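Rulludance Tenants and Claimants Support Group
Minutes of the July meeting

Place: upstairs room, Pustach Community House
Start: 6:35 p.m.
Chair: Gifty Sowah
Minutes: Teodoro Layug
Present: 14 members, two guests from the Grimport advice desk
Apologies: received from three members, names in the attendance book

1. Opening and last minutes

Gifty opened the meeting and welcomed the two guests. The minutes of the June meeting were read. One correction was made: under item 4 it was written that the heating allowance is paid in October, and it should say that the application opens in October and the payment comes in November. With this correction the minutes were accepted.

2. Matters from last time

The letter to the benefits office in Grimport about the closing of the second counter was sent. We have an answer of one page. The office confirms that the second counter will stay closed until the end of September and that people with an appointment are not affected. Several members said that this is not their experience. One member with an appointment at 10:15 was called at 11:50. Gifty asked everybody with such a case to write down the time of the appointment and the time they were called, and to give the paper to Teodoro before the next meeting.

The question of keys for this room is solved. We have one key and it stays with the Chair.

3. Housing supplement: change of the reporting form

This was the main item and took the most time.

The guests explained the new form for the housing supplement. Until now a person who receives the supplement had to report a change of rent, a change of income and a change in the number of people in the home on three different forms. From this summer it is one form, with four pages. The old forms are still accepted until the end of August. After this date they will be sent back and the report will count as not made.

The guests advised the following:

Fill in page one and page four in every case, also when only the rent has changed. Page four is the signature page and most of the forms which are sent back have no signature there.

If the landlord gives notice of a higher rent, report it when you receive the notice. Do not wait for the first month of the higher rent. The supplement is calculated from the month of the report and it is not paid backward.

Ask for a stamped copy at the counter. If the form is sent by mail, keep a copy and write the date of mailing on it.

A member asked what happens to people who rent one room in a shared apartment. The guests said that the section on page two, "persons in the home," means only the persons on the same rental contract. Other people in the apartment with their own contracts should not be listed. Two members had listed them and their supplement was lowered, one of them by 241 a month. The guests offered to look at both decisions together with them, and the appointments were made during the break.

There was a discussion about the income limit for a single person. Some members believed that the limit is 1000 a month. The guests explained that 1000 is the limit for the full supplement, and above it the supplement becomes smaller step by step. Teodoro said that our own leaflet has this wrong in the second paragraph. It was agreed to stop giving out the leaflet until it is corrected. There are still 288 copies in the cupboard. One member proposed to correct them by hand with a pen. Others thought this looks careless and that people will not trust it. The proposal was put to a vote: five for, eight against, one did not vote. The leaflet will be printed again.

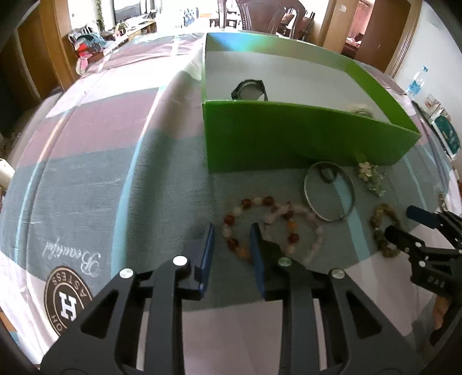
Can a person still get the housing supplement if the rental contract is only spoken and there is nothing on paper?

The office can accept a spoken contract if the landlord signs a short statement with the address, the monthly rent and the date when the person moved in, and if the person can show rent payments for the last three months. Payments in cash need a receipt for each month. When the landlord refuses to sign, the person should still hand in the form with the receipts and ask for a written decision, so that an appeal is possible.

Gifty asked that the above be written in full in the minutes, as it comes up at nearly every drop-in hour. The guests added that the statement has no official form. A handwritten page is enough.

Decision: Teodoro will write the new text of the leaflet and send it to the guests for checking. It should be ready before the middle of August.

4. Appeals

Gifty reported on the appeals the group has supported since spring. Four were started. Two were won, one was lost and one is still waiting. In the lost case the appeal was handed in two days after the end of the period. The person had counted from the day when she opened the letter, but the period is counted from the date which is printed on it, plus three days for the mail.

It was discussed whether we should keep a calendar of appeal periods for the people we help. Some members worried about private information. It was agreed that the calendar will have only initials and the last date, and it will be kept by Gifty at home and not in the cupboard.

A member asked if the group can write appeals for people. Gifty repeated that we help people to write their own, we can sit with them and read it over, but we do not sign anything and we do not represent anybody at the hearing. For hearings we send people to the advice desk.

5. Transport to the Grimport office

The bus from Rulludance to Grimport now goes only every second hour after noon. People with an appointment late in the afternoon can miss the last bus home. Two members with cars offered to drive, on the days when they do not work. A small payment for fuel was discussed.

Decision: The group pays fuel for up to six trips until the end of September. Trips must be asked for at least two days before, by phone to Gifty. After September we look at it again.

One member voted against, and asked that the reason be recorded: the money was collected for printing and should be used for printing.

6. Money

Balance at the start of the month: 422. Income: none. Costs: room 30, paper and stamps 19. Balance now: 373.

The printing of the new leaflet is not included. Teodoro will ask for a price at the shop Do in Pustach, and also at one other place, so that we can compare. There was a question why the room costs more than last year. The Community House has raised the price for all groups from January, this was in the February minutes.

7. Drop-in hours

The drop-in hour stays at 4 p.m. twice a month. In August there will be only one, as many members are away. A note should be put on the door downstairs. Last August this was forgotten and people waited on the stairs.

It was asked again if we can have somebody at the drop-in who speaks Tagalog. Teodoro can come to the August one but cannot promise for the autumn. If members know a person who could help, please tell the Chair.

A short discussion followed about what to do when more people come than we can see in one hour. Until now we have stayed longer, one time until almost seven. Gifty proposed that we write a list at 4 p.m., and people who come later and are not on the list get a time for the next drop-in, except if they have a letter with a date that is running out. This was accepted without a vote.

8. Any other business

The coffee machine in the kitchen downstairs can be used by all groups, but the filters are not included and each group must bring its own.

One member reported that the office in Grimport asked her for six months of bank statements for a yearly review. The guests said that three months is usual, and that the office must give a reason in writing if it wants more. She will ask for the reason and report next time.

A member thanked the guests for coming in their free time.

9. Next meeting

The next meeting is in September, same room, 6:30 p.m. There is no meeting in August.

Items already on the list: the new leaflet, waiting times at the counter, result of the last appeal, fuel trips.

The meeting was closed at 8:40 p.m.

Tasks

Teodoro: text of leaflet, two prices for printing, note for the door
Gifty: calendar of appeal periods, list of drivers with phone numbers
All: appointment times and calling times on paper, to Teodoro

Minutes written by T. Layug. Please tell me of mistakes before the September meeting, so I can correct them in the clean copy.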